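Skolitance Shared Workshop
Inspection checklist: hand-held gripper, table-setting station, July

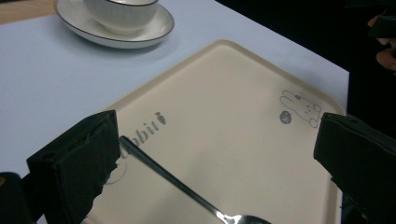

This checklist applies to the gripper built on the Faltton pattern and to the table at which it is used. It is to be completed before each session and kept with the build log. Items marked "Hold" must be cleared before the tool is picked up.

1. Finger faces and padding
Result: Hold
Comment: Right-hand edge of the left finger is rough and frayed. Trim stray material and check that the pad is bonded along its full height. Replace the pad if any part lifts under thumb pressure.

2. Finger fasteners (4)
Result: Pass
Comment: All tight. Paint marks still aligned.

3. Trigger travel and return
Result: Pass
Comment: Full opening reached -- slight drag near the closed position. Members are asked not to oil the slide.

4. Supply and cable
Result: Pass
Comment: 24 V supply, Derico connector. No damage to the jacket. Strain relief refitted in June.

5. Load limit
Result: Pass
Comment: Limit remains 400 g. The label on the handle is faded and should be reprinted.

6. Tabletop and objects
Result: Pass with comment
Comment: Spoon, rabbit tray, and cup and saucer are approved for use. Pale ring mark on the tray; wipe down and note whether it remains. Inspect cup and saucer for chips before each session. Chipped ceramic is to be withdrawn, not glued.

7. Hands and clearance
Result: Pass
Comment: Persons not operating the tool shall keep their hands clear of the fingers while the supply is on. Long sleeves are to be rolled or clipped.

8. Emergency switch
Result: Pass
Comment: Tested 6 times from the operator's side. The Cisternas bench switch does not cut power to this tool and must not be relied upon.

Overall status: Hold, pending item 1. Reinspect after the pad repair and enter the result on the same sheet.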